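13/11/2023

Big day for old computers! I have been waiting to write this down since lunch and now my tea is getting cold next to me, so let's go.

The pallet from Kallau came in this morning, 866 kilos of office towers on the delivery slip, and I got to be the one to cut the wrap. I know they're old. I know most people would walk right past them. But there is something about a stack of desktops that somebody typed on for years, all those spreadsheets and birthday emails, and now we get to open the lids and see what's worth keeping. I still get a little flutter every time a side panel comes off.

Spent the first hour on paperwork (boring, skipping it) and then moved on to the part I like, which is learning how each model wants to come apart. Every maker has its own ideas. Some cases fight you the whole way with tiny screws in silly places, and some open up so politely you want to write a thank-you note to whoever drew them.
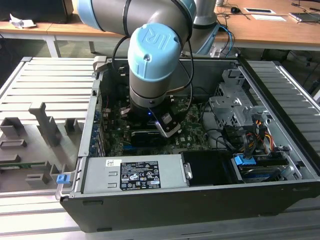

I'm firmly on the side of the Dells, for the record. I've said it to anyone who will listen and I'll say it again in my own diary where there's no one to argue. Once the tower is lying on its side and open, there's a logic to the layout that your hands pick up fast. The green board takes up the middle of the floor, the drives keep to their own corner, and there's a blue latch on the drive bay that practically waves at you. Blue for "touch me," that's how I think of it. The power supply wires are the messy part, all that yellow and red and orange and black, and I have a soft spot for them too. They look like somebody dropped a knitting basket. I want to get better at easing the plugs off without tugging the wires. My thumbs are still sore from last week, and I've written "squeeze, wiggle, lift" on a piece of tape by my locker.

Lunch was leftover rice and the good pickles. Read three more pages of the Dundano notes while I ate. They're the sorting notes we got in February and I've only now reached the section on boards, and it's really well done! Whoever wrote it clearly spent time at a bench. There's a whole page on how to tell a card that's worth testing from one that should go straight to the metals bin, and I've copied half of it into my green notebook. The plan is to have the useful parts listed by Raro number so that the repair people can find them without coming over to ask. I'm up to 2232 on my list. When I took it over it stopped at 2000 and hadn't been touched in ages, so I'm pretty proud of that. (866 kilos still to go through, so it's going to get a lot longer.)

The afternoon was all about the tight spots. I love the big easy parts, but the tight spots are where you learn. Anything that sits under something else, or any cable that goes off behind a bracket and comes out in a place you didn't expect. I got down close and just looked for a good long while before I decided on an order for my checklist – cables, card, drives, cage, board last. I've changed that order four times now. I think this one might stick.

I also love the metalwork in these things, which is a strange thing to love, I guess. The outside is plain as a shoebox and then you get in there and find all this pressed sheet metal with ribs and slots and little tabs, and one ordinary Phillips screw holding a bracket on. Somebody sat down and worked out where each of those folds should go. I'd like to shake their hand.

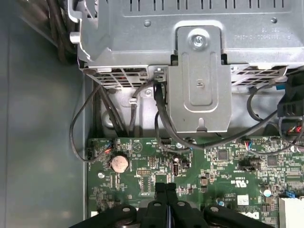

Akinyi Chege thinks I have the order wrong. The cage should come out before the card, she told me, and the cables should be done in two rounds, first the ones you can see the ends of and then the rest once there's room for your fingers. She said she used to do it my way and always ended up scraping her knuckles. I argued for a minute, mostly out of pride, and then wrote it down. So that's change number five! I'm going to try it her way on the first tower tomorrow and mine on the second and see which one has me swearing less.

She also wants us to keep the screws sorted by case model and not all thrown in one jar. I've been asking for this forever. We found a drawer cabinet left over from the Monti job with the labels still on it, and I spent the last half hour before closing peeling them off with my fingernail. There's glue all over my sleeve.

For tomorrow: bring the small flashlight, bring band-aids, ask about more bins. Finish the page on boards. Buy pickles.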